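Buildings > Workshops > Drotton > Room notes

Overview | Gallery | Drawings | Contact

Drotton Workshop: Ceiling and Lighting

The long room at Drotton is the largest single space in the Stiltis buildings and the one most people ask about before they book it. This page covers the upper part of the room: the roof panels, the beams, the light fixtures and what may be hung from them. Bench layouts and floor loads are on the Drawings page. Notes were compiled by Ivars Grigaitė and checked by Normunds Tamošiūnaitė after the lighting work in December.

Roof panels

The ceiling is the underside of the roof. There is no suspended ceiling and no tile grid, so what you see from the floor is white corrugated metal panel, factory painted. The paint is a plain semi-gloss and reflects enough light that the bench tops are evenly lit even when the roller door is shut.

The panels are fixed from above. Do not drill them, screw into them or use them to support anything, including cable clips and paper signs. Magnets hold well on the ridges but leave a rust ring if they stay up through a damp season. Remove them at the end of a booking.

Sound is the usual complaint. Bare metal over a hard floor gives a long, bright echo, and two people talking at normal volume at opposite ends of the room will have trouble following each other. Clirkska lent us a set of fabric baffles for a trial and the difference at the middle benches was clear. The baffles have gone back. A permanent set is in next year's budget request.

Beams

Steel beams carry the roof. They are the only approved fixing points overhead. Use a beam clamp of the correct flange size, kept in the gray cabinet by the side door, and hang no more than 20 kg from any one clamp. Clamps on the same beam must be at least 1740 mm apart. Anything heavier, or anything that moves, needs a signed sheet from Normunds.

Old clamp positions are marked in pencil on the top of the flange. They were recorded before the current load limit was set and should not be read as permission.

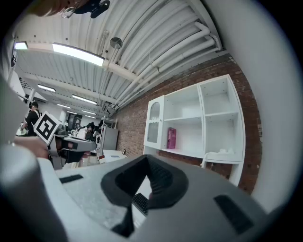
Power for tools comes down from the beams on drop cables wherever a bench is more than a short reach from the wall outlets. Drop cables are tested once a year and carry a dated tag near the plug. If the tag is missing, leave the cable alone and tell the office. Do not join two drops with an extension cord to get across the aisle; the aisle is a fire route and has to stay clear at all times.

Light fixtures

The room is lit by rectangular fluorescent fixtures. They were cleaned, re-lamped and put back in their original positions during the December work. Replacing them with a newer type was priced and put off, mainly on account of the rewiring. The ballasts are electronic, so there is no visible flicker on turning parts, and phone video shot under them comes out without bands.

Lamp color is neutral white throughout. Mixed lamps had built up over the years, some warm and some cold, and paint samples looked different from one bench to the next. If you are replacing a single lamp, take it from the shelf marked Drotton. The boxes from the Lukoševičius store look the same and are a warmer color.

Switching

Lights are switched in two banks, front and back, from the panel to the left of the main door. The third switch on the panel works the extractor fan. The back bank is on a timer after 8 p.m. and goes off 32 minutes after the last press of the button. It gives no warning. Anyone using a cutting tool in the evening should set the timer to override, then set it back before leaving.

The front bank has no timer. It has been found on in the morning more than once.

Cleaning

Dust settles on the tops of the beams and on the upper face of the fixtures, and it comes down in one go when the roller door is opened on a windy day. The high surfaces are vacuumed twice a year from a scaffold tower. Benches must be cleared or sheeted the evening before; a notice goes up on the door one week ahead. Optical work and wet varnish should be booked well away from those dates.

The panels themselves are wiped only where there is a mark. Water and a little dish soap is enough. Solvent dulls the paint, and there is a dull patch above bench four that shows what happens.

Condensation

Single-skin metal sweats in cold weather. The Drotton roof has an insulated outer layer, so it is much better than the older shed next door, but drips still form near the roller door on the first frosty mornings. Keep paper and electronics off the two benches closest to it from December on. Running the extractor for a while before turning up the heat reduces the problem.

One leak was traced to a worn washer on a roof screw and sealed. The work order is number 203 if you need to refer to it. Report any new drip with the bench number and the time, and put a bucket under it.

Access

Lamps and clamps are reached from the tower or the platform ladder. Standing on benches is not allowed. The tower takes two people to put up and both must be on the trained list. The platform ladder can be used by one person with another in the room.

Keys for the tower padlock are signed out from Ivars. The spare is at the front desk and is not for loan.

Recent pages
Drotton Workshop: Floor Loads and Bench Layout
Stiltis Side Entrance: New Ramp Drawings
Lukoševičius Store: Shelf Labels
Fabric Baffle Trial: Readings by Bench
Roller Door Service Notes
Booking the Scaffold Tower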